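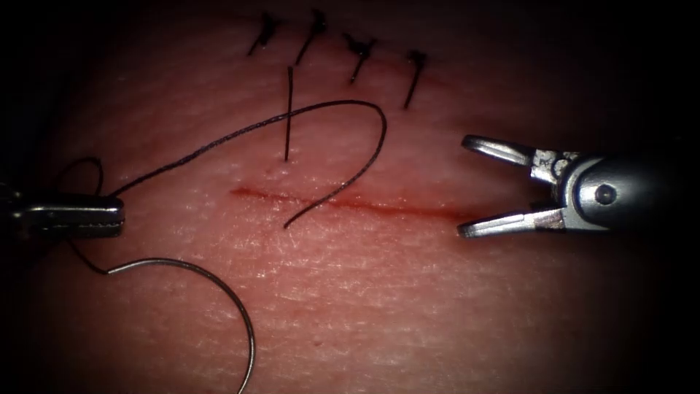 # Calibrating the camera behind the windscreen

Satish Raju has worked on driver-assistance sensors at Prodeo for most of his career, first on radar brackets and now on the forward camera that sits behind the mirror. His group writes the procedure that a garage follows after a windscreen has been replaced. I spoke to him in April, at the Kilavell site, where the firm keeps a level bay for checking its own targets.

The camera is used for lane keeping, speed sign reading and, on many cars, part of the emergency braking. It is fixed to a bracket bonded to the glass. When the glass is changed the bracket changes with it, and the camera no longer points exactly where the software assumes.

"People hear 'exactly' and think we're being fussy," Raju said. "Take an error of one degree. At 100 metres that is 1.7 metres sideways. Half a lane, give or take the road. The car would be reading the wrong line."

Most cameras can correct a small error while driving. I asked why a garage could not leave it to that.

"Some makers allow it, and those are road calibrations, or dynamic ones. You plug in the tool, you drive at a steady speed with clear markings, and the camera works out its own angle from the lines. It needs decent paint and light traffic. On a wet evening in town it can fail to finish, and then you have a car you can't hand back. A static calibration is done indoors with a printed target. It is slower to set up but you control everything."

The Prodeo target stands 2000 mm in front of the front axle, measured along the centre line of the car. According to Raju, the centre line is where garages lose time. They measure from the bumper, which may have been refitted, or from the badge, which may never have been in the middle.

"Use the wheels," he said. "The thrust line of the rear axle is what the car follows. If the rear toe is out, the body points one way and the car travels another, and the camera has to agree with the travel. So you check alignment first. I'd say that is the step most often skipped." 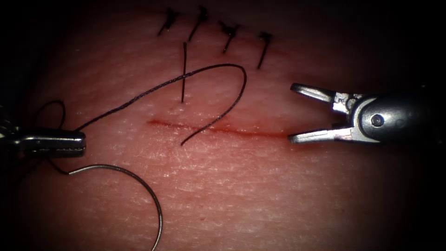
*Four tied black stitches above a straight incision*

Last year his group collected the logs from 149 static calibrations carried out by garages on the Zavness scan tool. He would not share the full results but was willing to talk about the failures. Uneven floors came first. After that came tyre pressures, loads left in the boot, and daylight falling across the target from an open door.

"The floor matters because the camera sees pitch as well as yaw. If the front wheels sit lower than the target stand, the camera believes the horizon has moved. The software has a limit for that. Inside the limit it will accept the value and store it, and the tool shows a green tick. A green tick tells you the number was within range. It doesn't tell you the floor was flat."

He would like the tool to report the stored angles on the printed sheet, before and after, so that the next garage has something to compare. At present the sheet shows a pass or a fail and the time of day. Zavness has agreed to add the angles in a later release – he did not give a date for it.

The procedure allows 90 minutes, including the alignment check. Dexter Holloway, who runs the calibration bay at Le Goff, a glass fitter that uses the Prodeo targets, joined us for the second half of the conversation. He thought the allowance was fair for a car that arrives in good order.

"The first part is always the tyres and the fuel," Holloway said. "Some makers want a full tank, some want you to type in the level. Then the ride height. If it's been lowered you stop there and ring the owner, and we don't calibrate it."

Le Goff charges £139 for a static calibration on top of the glass. Holloway said customers question that line of the bill more than any other, mainly when no warning light was showing on the dashboard.
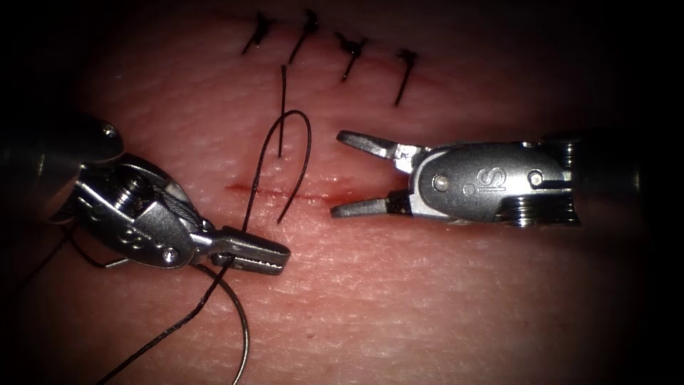 "The light comes on when the camera knows it has a problem," Raju said. "A camera that has been unplugged and put back on a new bracket may not know. It has the old values in memory and they look valid. On some models it will set a fault code on power-up. On others it carries on."

I asked both men about the glass itself. Holloway will fit glass from other suppliers if the area in front of the lens is to the right specification, and he refuses any screen with visible distortion there. Raju was more cautious. The wedge angle of the laminate bends the view slightly, he said, and calibration takes out an even shift but cannot take out a local ripple.

"You would get a pass on the target and a poor result on the road. I can't detect that with one printed board at one distance. We are testing a second board, further back, and the difference between the two readings should show it. The drawback is bay length. Plenty of garages haven't got the room."

The trial of the second board is running on three models at Kilavell. Until it is finished, the written procedure keeps the single target, with a short road check afterwards on a marked road in dry weather.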